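Sumeck stacking cups, set of 8
Reviewed by Lleucu Humphreys

Bought these for my nephew, who is eleven months old and has strong opinions. The box says ages six months and up, and promises "hours of discovery." We got nine minutes, then he discovered the box.

To be fair, they came back into favor by August. The cups are thick, the rims are smooth, and they survive the dishwasher on the top rack. He mostly wears the biggest one.

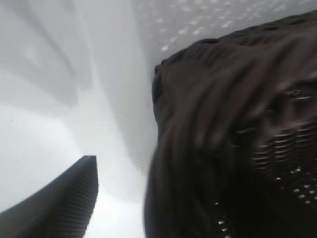
Dark brown weave, close up.

My one gripe is the smallest cup, which rolls under the couch and stays there. The Gaven set we had before had a flat side on each cup - ugly, but I never needed a flashlight. The Sumeck colors are nicer, and the numbers on the bottoms haven't rubbed off yet.

Four stars. Would buy again, probably just to replace the small one.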